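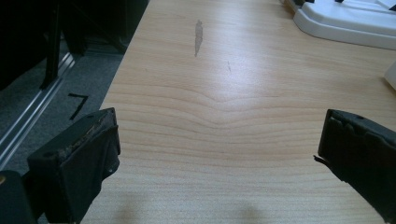 Pick the surface before you unpack the Lirer storage box. You need a level table with enough depth for the box and for the lid lying open behind it. A light, smooth top makes small items easy to find, but it also shows every mark, like the long grey streak near the upper center of this one. Check any mark of that kind with a fingertip before you set the box down. Grit under the base will scratch a tabletop when the box is turned or pushed.

3. Setting up and filling the box

This section covers the box used as a household kit for tubes, dressings and small bottles. If you are using it for sewing supplies or hardware, follow 3.1 and 3.2, then go to section 4.

3.1 Preparing the table

1. Clear the table completely. Move cups, plates and anything that can spill to another room or a counter.
2. Wipe the top with a damp cloth, working along the grain.
3. Dry it with a second cloth.
4. Look across the top from a low angle, toward the light. Streaks and scuffs are easier to see this way than from above.
5. If you find a grey mark, rub it lightly with a damp cloth and one drop of dish soap. Wipe off the soap and dry the spot.
6. If the mark is still there after two tries, leave it. A stain or scuff that is in the surface does no harm to the box.

CAUTION: Do not use scouring pads, steel wool or powdered cleanser on the tabletop. They dull the finish and the dull patch is usually larger than the mark you started with.

Note: On an oiled or waxed table, skip the soap and follow the table maker's care instructions. Owners of the Wallin table will find these on the card taped under the top.

3.2 Opening the lid

1. Set the box on the table with its long side facing you. Leave a hand's width between the box and the front edge.
2. Release the latch. Press down lightly on the lid with your other hand while you do this, so that it does not spring up.
3. Swing the lid up and back, away from you.
4. Lower it until it lies flat on the table behind the box. Do not let it drop. The carrying handle is on the lid and takes the first knock if the lid falls.
5. Check that the latch clip stands clear and is not trapped under the lid.

CAUTION: Do not fill the box with the lid hanging over the back edge of the table. The weight of the lid can tip an empty box.

3.3 Sorting what goes in

Do the sorting before anything goes in the box. Lay the items out on one side of the table in these groups:

- Tubes: ointment, toothpaste, sunscreen
- Flat packs: plasters, gauze, wipes
- Bottles: no taller than the inside wall
- Tools: tweezers, blunt scissors, thermometer

Read the expiration date on each item and put anything out of date in a bag for disposal. Your pharmacy can tell you where to take old medicine. Do not put it down the sink.

Tighten every cap. Wipe the neck of each tube first. Dried paste in the thread will let a cap feel tight when it is still open. Tubes that have been squeezed from the middle should be flattened from the bottom end and folded over once.

Note: Prescription medicine should stay in its own labeled container. Keep it in a locked cabinet if there are children in the house. The latch on the Lirer box is not a child lock.

3.4 Placing the items

1. Start with the tubes. Put them in the right half of the box with their labels facing up.
2. Lower each tube to the floor of the box and let go. Do not toss items in from above.
3. Lay the tubes side by side, all caps pointing the same way.
4. Stand the bottles along the left wall.
5. Fill the space between with the flat packs, standing on edge like cards in a drawer.
6. Put the tools in last, on top of the flat packs. Close the scissors and slide a cork or a folded bandage over the points.

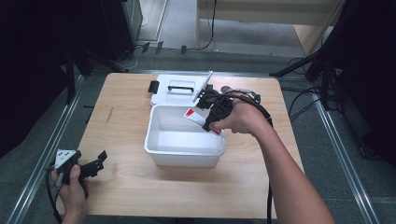
Figure 3-2. Lid open flat behind the box, red-labeled tube going in on the right.

Left-handed users may prefer to swap the two halves. If several people share the box, agree on one layout and keep to it. A card with the layout written on it can be taped inside the lid. Use plain paper tape, which comes off without leaving glue.

The maximum load is 2 kg. Most household kits weigh well under this. If yours does not, take out the bottles and store them separately.

3.5 Closing and carrying

1. Look over the contents. Nothing should stand higher than the rim.
2. Lift the lid from the table with both hands and bring it forward over the box.
3. Press down on the lid above the latch, then close the latch. You should feel it seat.
4. Tug the lid upward once before you lift the box.
5. Carry the box by the handle, level, with your free hand under the base on stairs.

If the latch will not close, open the lid again and look for a strip of packaging caught along the rim. Do not force the clip. A replacement clip is part 421 and can be ordered from the address at the foot of this page.

3.6 Where to keep it

Keep the box in a dry place below 50 °C and out of direct sun. A hall closet or a bedroom shelf is a good choice. Bathrooms are too damp for dressings, and the shelf over a stove is too warm for anything in a tube. Do not stand the box on a radiator or leave it in a parked car in August.

Go through the contents twice a year. Take everything out, wipe the inside walls and floor with a damp cloth, and leave the lid open until the box is dry. Then repeat 3.3 and 3.4. If a tube has leaked, wash the inside with warm water and dish soap before refilling.

3.7 After filling

Wipe the table again and check the spot where the box stood. Any new line in the finish means there was grit under the base. Turn the empty box over at the next clear-out and clean the underside.

Continue to section 4, Dividers and trays.

Reading time: 5 minutes
Print this section | E-mail this section

Text: Nanna Bech. Revised April 6, 2025.
Spare parts and questions: Nanna Kirkegaard, Customer Service, Zasside, 99 Inuddale Road
© 2025 Zasside. All rights reserved.
Back to top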